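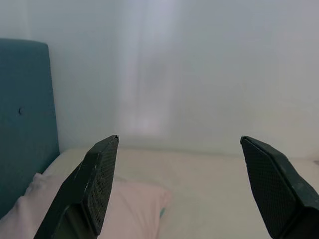 My Bed-Making Project: What I Did and What I Learned

For my home skills project I picked the bed, mostly because I'm terrible at it. The room is a small bedroom in the Tindall building, with a single bed pushed up against the wall — great for space, awful for tucking! I started reading up in November and turned everything in on 6 Jan 2020.

My plan had 3 stages: fitted sheet, pillow, then the printed cover. The beige sheet was the part I practiced most. I do the wall corners first now, then pull everything toward me and smooth it with my forearm (hands leave dents, I swear).

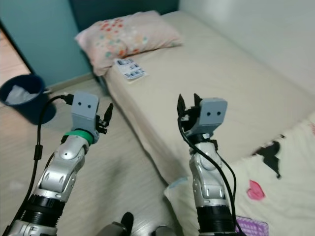 Beige fitted sheet and pink pillow, with a small white card lying on the sheet.

The cover was my favorite part and also the hardest. It's covered in Kuromi, and a print like that has a right way up, so you really notice when it's turned around. I tried grabbing the middle and shaking, which got me a big lump. Holding it up by two sides and letting it hang worked way better, and then you can check the lettering before you lay it down.

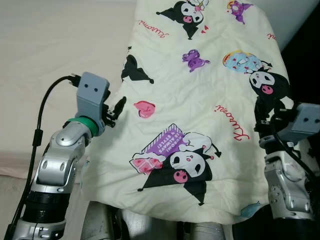

The Kuromi fabric held up and spread out, wrinkles and all.

My best full run took roughly 6 minutes. If I did this again I'd iron the fabric first, and I'd try it on a bed I could walk all the way around — my knees got pretty tired of climbing over to the wall side.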